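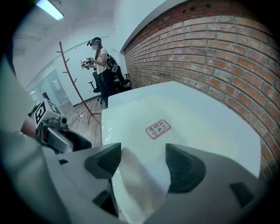 People and Workplace Team, Pristach

Print this page | E-mail this page
14 shares | 3 comments

Selina Tanner has a cold cup of tea beside her when we sit down, and she laughs and says it was hot when the morning started. She has been at Pristach long enough to remember when every small order was packed by hand, and these days she spends most of her shift teaching the grippers how to do it, which she admits is still a funny thing to say out loud to her mother.

"I was a packer, and I was a good one," she says. "When they told us there'd be machines on the line, I went home and cried a bit, I'm not too proud to tell you that. Then they came around and asked who wanted to learn the new work, and I thought, well, I've got the hands for it."

The work, as she tells it, is mostly a matter of doing ordinary things with a gripper held in front of you, over and over, with a cap on your head and a pack on your back. The recordings go to the people at Vivetti, who use them to train the arms that will go on the Zaltden line. Some of it is very dull, she says, and some of it is so fiddly that she catches herself holding her breath.

"You find out how much you did without thinking. I could close a carton and be chatting about my sister's wedding the whole time. Now I have to go slowly and squeeze just so, and if I rush it I have to go back and do it again. The first week my shoulders ached like I'd been painting a ceiling!"

She did 3,258 takes in her first season, a number she knows because her team leader put it on a cake. The takes are short, and there's a rest between blocks, though it took two rounds of grumbling (her word) before the rests were written into the schedule. The backpack was a sore point too, until the straps were changed for ones that could be let out properly.

I asked what had happened to the others from the old packing table, and she was quiet for a moment. Three of them retrained with her. Two went over to Abbasi, across the road, and she still has lunch with them when the shifts line up.

"I miss the noise, to be fair. We had the radio on, and somebody was always telling a story. With the recording you're more on your own, you're in your head. I've said that to the managers and they did listen, so now we start together at eight and have our coffee as a group, and that's helped more than I thought it would."

She would like the pay grades looked at again, and she says so plainly. The people doing this job are passing on years of know-how, and in her view the grade still reads as if they were only minding equipment. The talks on that are due to pick up again in November, and she plans to be in the room.

As for the arms themselves, she has been over to watch one being tested, and she stood there longer than she meant to.

"It picked up a box and sort of turned its wrist over, and I thought, that's how I do it. I went a bit funny, really. Then it dropped the box, and I felt better, and I went and had my lunch."

Print this page | E-mail this page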